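Multstead packing room opens again for the spring collection

The packing room in Multstead is open again every Thursday evening, and people who have bottles at home for the household collection can bring them there. Last spring the room received 762 bottles, and the organizers hope for more in May.

The rules are a little different this year. Every bottle with liquid inside must go into its own clear plastic bag before it is put in a box. "Last year we had one bottle of syrup which opened in the van, and we washed 65 boxes because of it," said Elin Wogan, who leads the packing. "It took us the whole weekend."

Clear bags are asked for so that the drivers can read a label without opening anything. Bags with a color or with a thick print will be given back at the door. The cap should be closed by hand and checked one more time at the table, and the bottle has to stay upright until the bag is pulled up around it.

The boxes go first to the store in Bellis, where they are sorted, and then to families in Lukuvmont. Ffion Gape, who makes the lists in Bellis, said that 112 families are registered at the moment. She asked people not to bring glass this time, because the shelves in the new store are narrow.

Bags are free at the entrance. The shop Wometti has given 3,000 of them, in two sizes, and the larger size is the right one for bottles with a wide body. The room is open from six to nine in the evening.

On the packing table: a bottle of orange liquid with a white screw cap, standing on its clear bag.

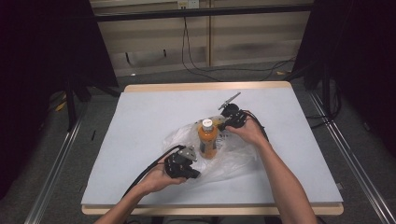 What to bring on Thursday

Closed plastic bottles with a label that can be read. Empty boxes are also welcome, if they are clean and have a flat bottom.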